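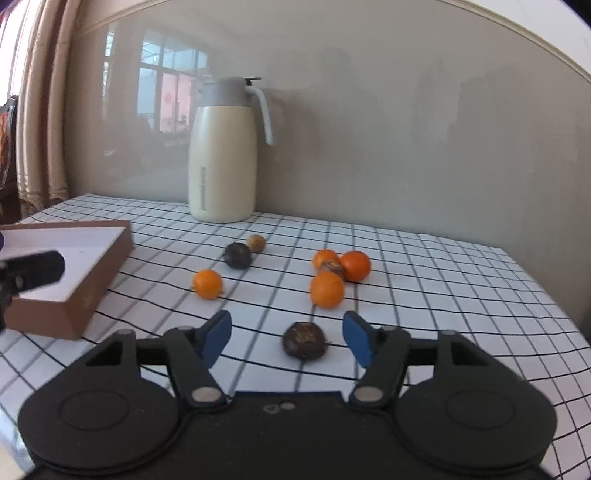 *A water chestnut on the checked tablecloth.*

I've gone a bit mad for winter food shopping! The market at Julport is back for November, and I caught the 146 bus down (70 minutes, with a very long wait at Fuladlow) just for the fruit and veg stalls. Peeters had fresh water chestnuts, which I'd only ever had from a tin. They're a faff to peel but so sweet and crunchy, lovely in a stir-fry with ginger.

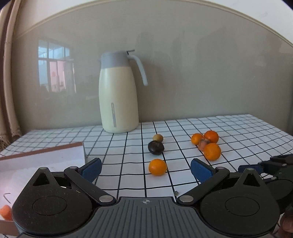
*Little orange citrus fruits.*

Next job is marmalade – my last lot never set, so I'm borrowing the big pan again and buying more sugar.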